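Villow Street Homes: Progress Report to the Ibarra Housing Fund
Prepared by Zainab Abubakar, Program Manager
July
Last updated: July, 4:15 p.m.

This report covers the second half of the grant period for the Villow Street Homes program. The grant pays for the repair and resale of vacant single-family houses to first-time buyers who live or work in the district. Spending to date and the full list of addresses are in the workbook sent separately.

Homes completed and sold

We planned to have 32 houses through closing by the end of the period. At the time of writing, 28 have closed. Of the remaining four, two are under contract and two are still being worked on. One of the contracts was held up by an appraisal that came in under the agreed price. The seller side of that deal is us, so we lowered the price to the appraised value and the buyer's lender has cleared the file to proceed.

The two unfinished houses are both on the north end of Villow Street. The first needed a new sewer line to the main, which was not in the original scope. The second had a permit expire while we were changing electrical contractors. The new permit has been issued and rough-in work has started.
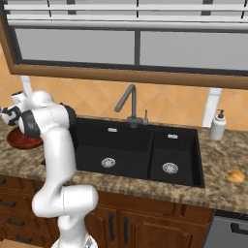
Image credit: Plotel

Most of the completed houses are two- or three-bedroom ranches with one bath and a partial basement. We kept the floor plans as they were except where a bedroom had no legal exit window. Roofs, furnaces and water heaters were replaced wherever the inspector gave them less than five years. Basements were sealed and left unfinished. Several buyers have asked about finishing them later, and we have given them the city's handout on ceiling height and egress.

Buyer preparation

Every buyer takes the eight-hour homeownership class before making an offer. Attendance was steady through the spring and dropped in early summer, when the evening session lost its room. We moved it to the branch library and the numbers came back. The Spanish-language session now runs every month instead of every other month.

The most common reason applicants leave the program is still debt-to-income ratio. Car loans account for a large share of this. Our counselor now goes over car payments at the first meeting, before the applicant pays for a credit report.

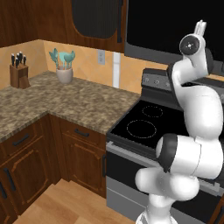

Down payment help is working as designed, with one change to report. The title company, Bestico, asked that the forgivable second mortgage be recorded the same day as the first. Under our old process it could lag by up to two weeks. We rewrote the closing checklist and the last several closings were recorded on the same day without trouble.

Costs

Lumber came in under budget. Plumbing and electrical labor came in over, and together they have used most of the contingency line. We expect to finish inside the total award but will need to move money between lines. A budget revision request is attached for your approval. The sewer line on the north end house is the largest single item in it.

Insurance on vacant houses also went up at renewal. Our carrier now requires a site visit every 3 days while a house is empty, with a signed log. Staff are covering the visits for now, and mileage is being charged to operations.
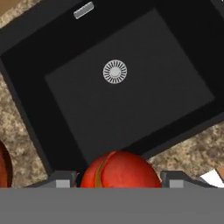 Kitchen sink and drain strainer, from overhead (rendering).

Listing and marketing

Houses are listed at the appraised value on the regional listing service and held for program buyers for the first 30 days. Only one went past that window. It backs onto the rail line, and it sold after we added storm windows on that side. We have rewritten our listing text to state the income limits in the first line, and the office is getting fewer calls from investors.

Next period

We will close the four remaining houses, submit the final cost certification, and begin the one-year follow-up calls with the first group of buyers. We would also like to meet with fund staff about a second round. The land bank has offered us first choice on a group of lots south of the school, some with houses that can be saved. 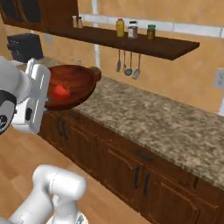
Wooden bowl on a speckled stone countertop (rendering).

The occupancy certifications for closed homes will be sent once the last two are signed.

Related items
Budget revision request, Villow Street Homes
Homeownership class schedule
Closing checklist for forgivable second mortgages
Progress report, first half of grant period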